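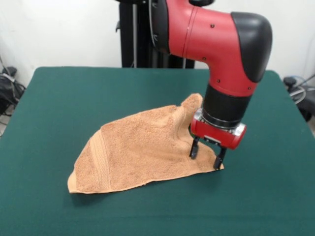
OPINION | MAINTENANCE

Stop Adjusting the Gripper First

By Colton Robichaud
8 May 2026

14 shares | 6 comments

When a towel-folding cell starts missing picks, the first thing most people touch is the gripper. They change the closing force, or the finger spacing, or they swap the fingertips. I think this is the wrong order of work, and I think the habit costs more hours than any actual fault in the hardware.

My evidence is a single cell, so weigh it as you like. It is one arm over one felt-covered table, working on terry towels at the Skovden site of Fleltska, where I have kept the maintenance log since December. The log has 268 entries. I went back through it last month and sorted each entry by what was changed and by what turned out to be wrong. The gripper was adjusted in 125 of them. It was the real cause in 21.

The rest went mostly to two places: the table surface and the zero position of the wrist.

Take the surface. Felt is a good choice for this work. A towel resting on it does not slide when one finger touches down ahead of the other, and the fingers can come down against it without a hard stop. It also changes with use. Loose fibers from the terry work into the nap, and the felt packs down where the arm makes most of its picks. A packed area is lower and slicker than the area beside it. The height difference is small, but a pinch pick on a thick fabric depends on how deep the fingertips go before they close. Too shallow and they take a few loops of pile, which let go during the lift. Too deep and they drag the felt.

Either result looks like a weak grip. The technician raises the force, the next ten picks work, and the ticket is closed. A week later the force is raised again. Struan Dow, who ran the night shift on the cell until this spring, found it set at nearly the top of its range, with a fingertip pad split down the middle. He brushed the felt, turned it end for end, reset the force to the original value and had no misses for the rest of the shift.

The wrist is the second case. The mounting ring between wrist and gripper is easy to disturb, and every gripper swap disturbs it. If the housing goes back on with a slight twist, one finger lands lower than the other. On a flat part this shows immediately. On a towel with a raised fold it can stay hidden for days, as the fabric gives way under the low finger and the pick still goes through more often than not. So the unneeded gripper swap creates the fault that the next unneeded swap is meant to cure. I counted 51 entries that came within two shifts of a previous swap. I do not believe that is chance.

The order I would like to see on the card at the cell is as follows. Brush the felt and check its height at the pick area and at a corner that gets little use. Run the arm to its zero position and compare both fingertips against a feeler gauge. Check the casing screws and the cable where it leaves the stand. Put a known towel on the table, one with its hem and woven band in fair condition, and run it. Only after that should anyone open the gripper settings page.

Morven Dunbar, who supervises the line, disagrees with me, and her argument deserves a fair hearing. The full check takes eighteen minutes. A force change takes one. With a basket waiting, she would take the one minute and schedule the check for the end of the shift. I would accept that if the end-of-shift check took place. In the log it mostly does not, and the temporary force value becomes the permanent one.

She has a better point about the towels. Incoming stock varies, and a batch with pulled threads or a curled hem will cause misses on a cell in perfect order. My card does not deal with that beyond the known towel. Jeanie McIver at Gillies keeps three reference towels sealed in a bag and replaces them by wash count. We should copy her.

The other change I would make is to the settings page itself. Any force value above the commissioning figure should expire at shift change and need to be entered again by hand, with a name. The controller supports it. Cameron Chisholm tested the function on the spare unit in an afternoon, and the request to turn it on has been open since.

14 shares | 6 comments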